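Okay friends, a few of you asked what I've been up to since I went quiet, and the answer is old server boards. I picked up a couple from Gareth Bellamy for $200, and I've been learning my way around processor sockets ever since (my poor kitchen table!).

1/ First lesson, look at the top of the chip before you do anything else. Old thermal paste goes a sort of beige-brown and gets everywhere if you let it, so have your wipes ready before the lever comes up. 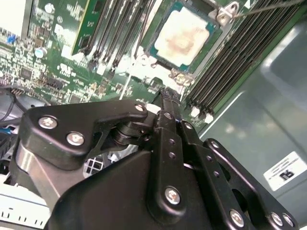
2/ I use plain isopropyl and coffee filters, by the way. I tried the fancy Korkmont wipes and they're lovely, but at my pace I'd be broke by July.

3/ Next, open the metal frame all the way and let it stand up by itself. Hold the chip by its edges, keep it level, and find the little corner mark before you go anywhere near the socket.

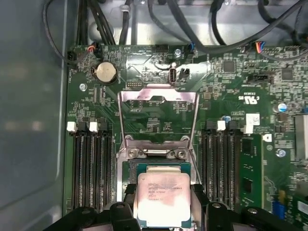
4/ I also write the model down while the chip's out, because once the heatsink is back on you're not reading it again!

5/ And please hang on to those plastic socket covers. I keep mine in an old Peno biscuit tin, every colour I've come across. 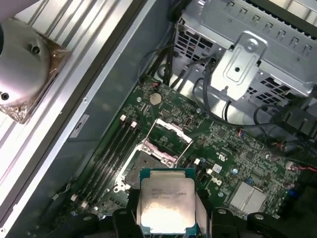 Setsuko Kobori replied that she lost a whole board to one bent pin, and now she won't leave a socket open even long enough to put the kettle on.

6/ Very wise, Setsuko. Those pins are so fine, and a dropped chip can flatten a row of them, so I keep my sleeves rolled up and the cat out.
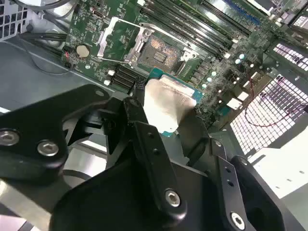
7/ Once it's sitting flat, close the frame and bring the lever down slowly. It takes a firmer push than you'd like. Memory goes back in on Tuesday, if my tea towels are out of the way by then.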